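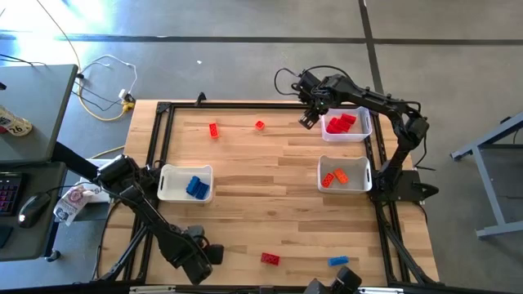 Gripper trials reach the sorting stage at Edberg

Mar 10, 2025 | 3 comments | 40 shares

If you have walked past the Edberg workshop lately and wondered why grown adults are spending their days with toy bricks, well, there is a perfectly good answer, and Oduor Kombo is very happy to give it to anyone who stops long enough to listen. He and his colleague Elibariki Mollel are comparing 2 sets of gripper fingers, and sorting bricks by color into bins has become the job they use to tell the good from the merely promising.

The first set comes from Stinuton and has slim, stiff fingers that can slip in between things. The second set was drawn up by the team at Murnivholm, who like a broader finger with a bit of give in it. Both fit the same wrist, so a change-over takes a few minutes and a small screwdriver (which has gone missing more than once, and turned up in Mollel's coat pocket on at least one of those occasions). The plan is to run 3000 picks in all, shared evenly between the sets, and to keep the very same arm and controller settings throughout. That last bit was Mollel's idea. An earlier comparison had changed fingers and software in the same week, and by the end of it the group could not say which of the two had made the difference.

Bricks were Kombo's choice, and he will defend them warmly. "People think a brick is easy, you know, because it has nice flat sides and it doesn't squash," he told us over a cup of very strong tea. "But give the arm a brick leaning on another brick, right in the corner of a bin, and you learn a lot about your fingers in a hurry." A brick lying flat on its own is the gentle end of the test, he said, and both sets have coped nicely with those so far. It is the piles that pull the scores apart. The slim fingers seem to be ahead there, while the broader ones are kinder when the arm comes in a little off center and would otherwise push the brick away.

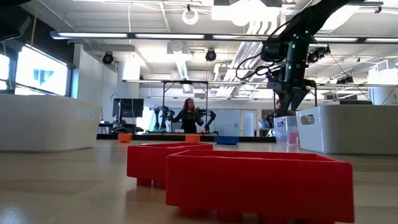
Bin walls have turned out to be a bigger part of the work than either man expected. A gripper that does well on an open table can get shy once it has to reach down past a rim, and the angle of the wrist starts to matter a great deal. Mollel keeps a log of every bump, and he would like the final report to have a page on containers alone. There is plenty to draw on, with shallow red trays as well as large white bins on the tables, and he points out that two fingers hanging just over the rim of a large bin face quite a different reach from the one they would have over a tray. Cables get a mention in his log too – a loop near the wrist that looks harmless up high can brush the side of a bin on the way down.

The cameras are getting their share of attention as well. The team has been trying a view from overhead against one from low down at the level of the tabletop, and the two disagree more often than you might think. The overhead view is better at finding a brick, Kombo said, and the low one is better at telling whether the fingers have closed on it properly. He would like to keep both if the controller can handle the load, and that question has gone to Ndung'u, the small firm that supplies the controller software. An answer is expected before the end of March.

For now the picks go on, a batch in the morning and another after lunch, and the results will be shared with the Stinuton and Murnivholm teams together so that they see them at the same moment. Kombo was careful not to name a winner, though he did admit he has a favorite, and Mollel, who was listening from the next bench, said that everyone in the building knows which one it is. Readers who would like to come by and see a batch being run are welcome to write to the workshop first, as floor space is tight while both arms are in use.

Contact the newsroom | © 2025 Edberg Workshop News | Back to top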